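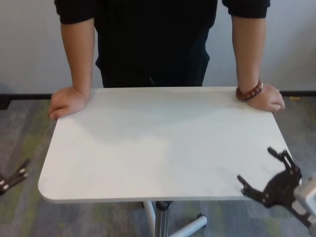 *Last changed: September 23, 2024*

## Brinddale repair evenings: progress to date

The grant has paid for seven evenings since May. Attendance at the Stidbridge hall was 57, well short of the 500 we put in the application. I thought that figure was too high when we wrote it and I still do.

**Spending.** We have used $1560, mostly on hall rent and printing. The flyers went to every address in Brinddale. I can't find much sign that they brought anyone in, and I'd rather not pay for a second run.

**Repairs.** Lamps and zippers go well. Toasters don't. The sign-out sheet has a box for "fixed," but people tick it on the way to the door, before the thing has been used at home. Please read our repair rate with that in mind.

**Partners.** Aquino has supplied fuses and thread as agreed. Ikitz promised a parts catalog in May and we are still waiting. Their latest email says "soon," as did the one before it.

**Next period.** We plan to keep the hall, drop the flyers and call a sample of visitors a month later to ask whether the repair held. We request no new money until those calls are done.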